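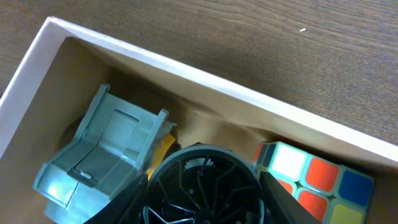 손목 카메라 화면. 상자 안 검은색 원형 물체의 양옆에 그리퍼 손가락이 위치한 상태.

Fivo 양팔 탁상형 키트 도입 전 안전 점검표
공급: Sivbridge
검토: Cellomska 설비안전 파트
점검자: Chinyere Ogbonna
입회: Ikechukwu Olatunji
공급사 기술 담당: Barrett Holloway
점검 시기: 9월, 대여 평가 기간 중

판정 기준
적합: 현 상태로 사용 가능.
조건부: 의견란의 조치를 마친 뒤 사용 가능.
부적합: 조치와 재점검 전까지 통전 금지.
미확인: 대여 기간 안에 확인하지 못함. 구매 결정 전에 확인 필요.

적용 범위
본 점검표는 상자에서 물체를 꺼내고 다시 넣는 탁상 작업에만 적용한다. 원격 조작 모드와 기록 재생 모드를 모두 포함하며, 자율 정책 실행 모드는 제외한다. 자율 모드는 공급사가 설명서를 개정하는 중이어서 별도 점검표로 다룬다.

1. 설치 및 고정

1.1 작업대 수평 및 흔들림
판정: 적합
의견: 양팔을 동시에 최대 속도로 왕복시켜도 작업대가 밀리지 않음. 상판 모서리를 손으로 눌렀을 때 유격 없음.

1.2 베이스 클램프 체결
판정: 조건부
의견: 왼쪽 베이스의 뒤쪽 클램프가 설명서의 조임값에 미달함. 현장에서 다시 조였으나 풀림 방지 표시가 없음. 표시 펜으로 볼트와 상판에 걸쳐 선을 긋고 매주 금요일 육안으로 확인할 것.

1.3 양팔 도달 영역의 중첩
판정: 조건부
의견: 중첩 영역이 작업대 중앙에 걸쳐 있음. 소프트웨어 충돌 회피 기능은 출고 시 꺼져 있으며, 설정 화면의 세 번째 하위 메뉴까지 들어가야 켤 수 있음. 기본값을 켜짐으로 바꾸어 납품하도록 요청함.

1.4 작업자와의 이격
판정: 적합
의견: 조작석은 도달 영역 밖에 있음. 다만 작업대 뒤쪽은 벽에 붙어 있어 그쪽으로 떨어진 물체를 주우려면 팔 위로 몸을 숙이게 됨. 통전 상태에서는 금지한다는 문구를 운용 절차에 넣을 것.

2. 전기 및 비상정지

2.1 전원 어댑터 및 접지
판정: 적합
의견: 어댑터 두 개의 정격 표시 확인. 멀티탭은 과부하 차단형 사용. 어댑터를 상판 위에 올려 두지 말 것.

2.2 비상정지 버튼 동작
판정: 적합
의견: 원격 조작 중 버튼을 눌렀을 때 정지까지 121 ms. 기록 재생 모드에서도 차이 없음. 공급사 사양서의 상한 이내.

2.3 비상정지 후 자세 유지
판정: 부적합
의견: 버튼을 누르면 모터 전원이 함께 끊겨 팔이 자중으로 내려옴. 오른팔을 뻗은 상태에서 시험했을 때 그리퍼가 상판에 닿음. 손이 아래에 있으면 끼일 수 있음. 공급사는 관절 브레이크가 없는 구조라고 답했고, 댐퍼 부품을 제안함. 댐퍼 장착 후 재시험하기 전까지 사용하지 않는다.

2.4 전원 복구 시 거동
판정: 적합
의견: 복구 후 토크가 자동으로 인가되지 않음. 조작자가 화면에서 확인해야 활성화됨.

2.5 상태 표시등
판정: 조건부
의견: 녹색 점등의 의미가 설명서 본문과 부록에서 다름. 본문은 통신 정상, 부록은 토크 인가로 적음. 둘 중 하나로 통일한 문서를 받을 것. 그 전까지는 녹색이 켜져 있으면 토크가 인가된 것으로 간주하고 손을 넣지 않는다.

3. 케이블
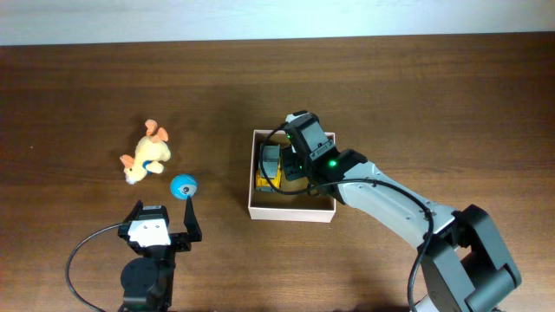 케이블 처리는 이번 점검에서 의견이 가장 많이 나온 항목이다. Fivo는 관절을 관통하는 배선을 쓰지 않고 외부 배선에 여유 길이를 두는 방식이며, 조립은 쉬워지지만 걸림 위험이 남는다. 오른팔이 상자 안으로 내려간 자세에서는 그리퍼에서 나온 검은색 케이블이 전완 링크 위로 고리를 이루며 넘어가고, 짧은 구간 하나는 상자 왼쪽 모서리를 넘는다. 왼쪽 그리퍼의 케이블도 바깥쪽으로 크게 휘어 있다. 상자 벽을 넘는 구간은 팔을 들어 올릴 때 벽에 걸릴 수 있으므로 고정 위치를 바꾸어야 한다.

3.1 케이블 걸림
판정: 조건부
의견: 상자 모서리에 걸릴 수 있는 구간은 그리퍼 측면에 결속할 것. 결속 후 손목을 양방향 한계까지 돌려 장력이 걸리지 않는지 확인.

3.2 커넥터 이탈
판정: 조건부
의견: 손목 쪽 커넥터에 잠금 장치가 없음. 손으로 가볍게 당겨 빠짐. 공급사는 다음 출하분부터 잠금형으로 바꾼다고 답변. 대여품에는 임시 클립을 쓴다.

3.3 피복 상태
판정: 적합
의견: 점검 시점 누적 동작 2,547회. 굽힘이 반복되는 구간에서 갈라짐이나 변색 없음. 수명 시험 성적서는 공급사에 요청함.

3.4 바닥 배선
판정: 적합
의견: 통로를 가로지르는 배선 없음.

4. 그리퍼 및 대상물

4.1 파지력 제한
판정: 적합
의견: 설정 상한에서 손가락 두 개 사이에 시험편을 물렸을 때 사양서 값 이내. 상한을 바꾸려면 관리자 암호가 필요함. 초기 암호가 설명서 표지 안쪽에 인쇄되어 있으므로 인수 즉시 변경할 것.

4.2 손가락 끝 형상
판정: 적합
의견: 날카로운 모서리 없음. 손가락 교체 시 나사가 상자나 상판으로 떨어지기 쉬우니 받침 접시를 사용.

4.3 대상물의 파손 위험
판정: 조건부
의견: 얇은 살이나 톱니가 있는 플라스틱 물체는 테두리를 물어야 함. 안쪽의 살을 물면 부러진 조각이 튈 수 있음. 조작자는 보안경 착용. Nneka Idahosa가 대상물별 파지 부위 표를 작성 중이며, 표가 완성될 때까지 해당 물체는 저속으로만 다룬다.

4.4 구르는 물체
판정: 조건부
의견: 공처럼 구르는 물체는 팔의 시작 위치 가까이에 두지 말 것. 초기 자세로 돌아가는 동작은 장애물을 고려하지 않음. 시작 전 확인 항목에 추가함.

4.5 봉제 완구류
판정: 적합
의견: 털이나 실이 손가락 관절에 말려드는지 시험함. 말려든 흔적 없음. 목줄이 달린 완구는 목줄을 물지 않도록 할 것.

4.6 상자
판정: 적합
의견: 뚜껑 없는 골판지 상자를 그대로 사용해도 무방함. 벽이 얇아 그리퍼가 부딪히면 상자가 먼저 밀리며, 이는 사람이나 모터 쪽에 유리함. 벽면이 찢어지거나 바닥이 처지면 교체.

5. 작업 영역 정리

작업 시작 전 상태는 회차마다 같아야 한다. 평가 기간에 남은 이벤트 로그는 약 3,270건이고, 이 가운데 경고로 분류된 항목 대부분이 팔과 상자의 접촉이었다. Bukola Oyelaran이 로그를 검토한 결과 상자 위치가 회차 사이에 조금씩 달랐고, 기록 재생 모드는 그 차이를 보정하지 못한 채 이전 궤적을 그대로 따라갔다. 공급사 설명서에는 상자 위치에 관한 지침이 없다.
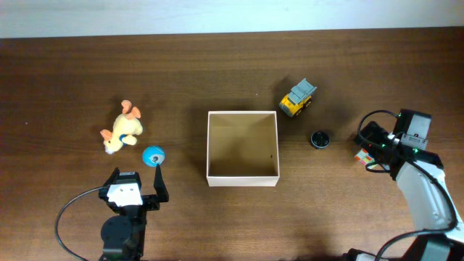 따라서 상판에 상자 네 귀퉁이 위치를 표시하고, 재생 전에 조작자가 표시와 맞는지 확인하는 절차를 둔다. 표시 테이프는 무광을 쓴다. 광택 테이프는 머리 위 카메라의 자동 노출에 영향을 줄 수 있다. 대상물의 초기 위치까지 표시할 필요는 없으나, 초기 자세로 복귀하는 경로 안에는 어떤 물체도 두지 않는다.

5.1 상자 위치 표시
판정: 조건부
의견: 위 절차대로 표시 후 재점검.

5.2 복귀 경로 확보
판정: 조건부
의견: 경로를 화면에 겹쳐 보여 주는 기능이 있으나 왼팔에만 적용됨. 오른팔은 빈 상판에서 저속으로 한 번 움직여 확인할 것.

5.3 이물
판정: 적합
의견: 부스러기나 떨어진 나사는 시작 전에 제거. 압축 공기는 모터 하우징 쪽으로 불지 않는다.

5.4 조명
판정: 적합
의견: 상자 안쪽 구석은 벽 그림자로 어두워짐. 손목 카메라로 물체를 구분하는 데 지장은 없었음. 추가 조명을 설치하는 경우 팔의 도달 영역 밖에 둘 것.

6. 카메라 및 소프트웨어

6.1 손목 카메라 고정
판정: 적합
의견: 카메라 2대 모두 나사 체결 확인. 급정지 시 화각 변화 없음.

6.2 영상 지연
판정: 조건부
의견: 원격 조작 시 체감 지연이 있음. 네트워크 부하가 걸리면 영상만 늦고 팔은 늦지 않아, 조작자가 과도하게 움직이는 경향을 보임. 지연이 기준을 넘으면 속도를 자동으로 낮추는 기능을 요청함. 공급사는 검토하겠다고만 답함.

6.3 통신 두절
판정: 적합
의견: 조작 장치의 케이블을 뽑으면 팔이 현재 위치를 유지하며 멈춤. 2.3의 자중 낙하는 발생하지 않음. 다시 연결해도 자동 재개되지 않음.

6.4 로그 보존
판정: 미확인
의견: 저장 공간이 찼을 때 오래된 로그를 덮어쓰는지, 기록을 중단하는지 설명서에 없음. 서면 답변 대기.

6.5 펌웨어 갱신
판정: 미확인
의견: 대여 기간 중 갱신 없음. 갱신 후 파지력 상한과 속도 상한이 초기화되는지 확인할 것.

7. 문서 및 교육

7.1 한국어 설명서
판정: 조건부
의견: 경고문 일부가 영문으로만 되어 있음. 그리퍼 끼임 경고와 비상정지 절차는 한국어로 작업대 앞면에 부착해야 함. 번역문 초안은 Ikechukwu Olatunji가 공급사에 전달함.

7.2 조작자 교육
판정: 적합
의견: 공급사 교육 자료로 반나절이면 충분함. 두 번째 장의 클램프 그림은 구형 베이스를 기준으로 그려져 있어 실물과 다름. 교육 시 실물로 설명할 것.

7.3 예비 부품
판정: 조건부
의견: 손가락과 손목 케이블은 키트에 포함. 서보 모터는 별도 주문이며 납기 미정. 계약서에 납기 명시 필요.

공급사 회신 (Barrett Holloway)
2.3: 댐퍼 부품을 무상으로 제공하며 장착 지침을 함께 보냄. 장착 후 팔의 최대 속도가 다소 낮아질 수 있음.
2.5: 부록의 설명이 맞음. 본문을 수정할 예정.
3.1: 결속 위치 변경에 동의. 다만 손목 모듈의 방열 면을 가리지 않도록 요청.
1.3: 기본값 변경은 당사 납품분에 한해 적용 가능.

회신에 대한 점검자 의견
2.5의 답변에 따라 녹색 점등을 토크 인가로 간주하는 현행 운용을 유지한다. 3.1의 방열 면 위치는 도면으로 받아야 하며 구두 설명만으로는 결속 작업을 하지 않는다. 1.3은 소프트웨어 재설치 시 설정이 유지되는지 추가로 물어볼 것.

종합 판정: 부적합 (2.3)
재점검 대상: 2.3, 3.1, 5.1을 우선으로 하고, 나머지 조건부 항목은 조치 사진과 서면으로 갈음할 수 있음.
재점검 담당: Chinyere Ogbonna
재점검 전 통전: 금지. 댐퍼 장착 작업은 전원을 분리한 상태에서 실시.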